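Pour une norme de l'ordinaire

Les règles de sécurité sur les robots occupent des rayonnages entiers. Vitesse maximale, force de contact, arrêt d'urgence : tout cela est écrit, relu, révisé. Sur l'entretien courant des petits bras de table, on ne trouve presque rien. Le guide interne de Desteo, que Jade Girard m'a transmis en juillet, compte 60 pages. Deux lignes portent sur l'état des pinces. 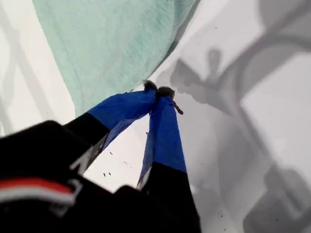

Une règle de bonne pratique doit dire qui vérifie quoi, et quand. Le guide demande des doigts « en bon état », sans plus. Or un doigt entouré de ruban adhésif bleu, froissé, avec une petite touffe sombre au bout, est-il en bon état ? Je n'en sais rien, et le guide non plus. Le ruban est peut-être le bon choix pour saisir un tissu. Encore faut-il noter qu'il fait partie du montage, avec la date de pose et le critère de remplacement. Même chose pour les miettes sur le plateau : on nettoie avant chaque série, ou on écrit qu'on ne nettoie pas.

On m'oppose le coût. À l'atelier de Tremblay, la fiche de contrôle que je défends tient en 40 cases. C'est trop pour un usage quotidien, je l'admets, et j'en supprimerais volontiers la moitié. Je garderais les doigts, les câbles, les fixations à la table et la propreté du plan de travail.

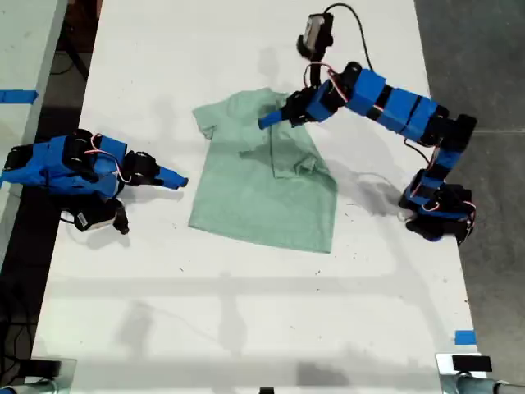

Deux bras et un t-shirt vert d'eau posé à plat sur le plateau.

Le linge mérite sa propre rubrique. Une pièce rigide se décrit par ses cotes, un t-shirt chiffonné change de forme à chaque prise. Sans position de départ écrite, deux essais ne se comparent pas, et les taux de réussite publiés ne valent pas grand-chose.

Desteo révise son guide en août. Je demande une page de plus, placée avant les annexes.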